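October
By the Brisby workplace study group

4. What changed at the packing benches

4.1 The work before the arms

Lindgren packs small parts and gift goods for other firms at its Brisby site. Until last year all of it was done by hand. A packer stood at a bench, took items from a tray, placed them in a basket or carton and slid the full one onto the rollers. Packers moved to a new bench every 2 hours, and most of the people we spoke to said the rotation was the best part of the job. It gave them a change of neighbour as well as a change of task.

The site employed 30 packers over two shifts. Speed was recorded by team and never by person, a point the staff had bargained for and were keen to keep.

4.2 Bringing in the Itar cells

Management put in six Itar cells over the winter, beginning with the items that were easiest to grip. Zurker, the firm that did the fitting, trained 10 of the packers as cell minders. A minder sets out the goods, puts the basket in place, starts the run and steps in when the arm stops. Minders got a small pay rise. The other packers stayed on hand benches, where the awkward and breakable goods now go.

Both groups told us the work had become more uneven. Hand packers missed the easy items, which used to give them a rest between the hard ones. Minders had less lifting to do but more waiting, and they found the waiting tiring in its own way. One compared it to sitting in the passenger seat beside a learner driver.
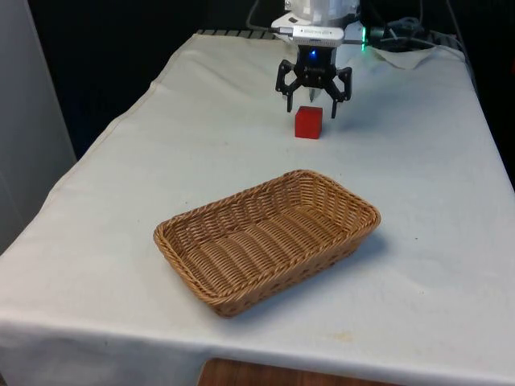 Figure 3. Single-item pick into a basket.

The skill that minders talked about most was setting out. On a hand bench it hardly matters how an item is lying, as the packer turns it over without thinking. At a cell, the minder learns to see the table the way the arm will meet it. A lone block with bare cloth on every side, as in Figure 3, leaves the open fingers room to come down past it, and minders called this a clean pick. Items that touch one another call for more judgement, and so does a basket set too close to them. None of this was in the two days of training. Minders worked it out on shift and passed it along at the break table, and by spring they had their own words for good and bad layouts. The job description still says only "load and monitor".

We think this matters for how the job is graded. The pay rise was tied to pressing start and clearing stops, both of which can be logged. Setting out leaves no record except fewer stops, and the site's weekly report credited those to the machine. Two minders raised this with their supervisor, who agreed with them but had no box on the form to put it in.

4.3 Rotation and company

The bench rotation ended when the cells came in. Minders stay with one cell for a full shift, and the cells stand far enough apart that talking means walking over. Several said they now ate lunch with different people than before – mostly other minders. Hand packers still rotate among themselves, though with fewer benches the round is short. Management told us that a mixed rotation was under review. It had not started when our visits ended, and the interviews in Section 5 were all done under the fixed arrangement.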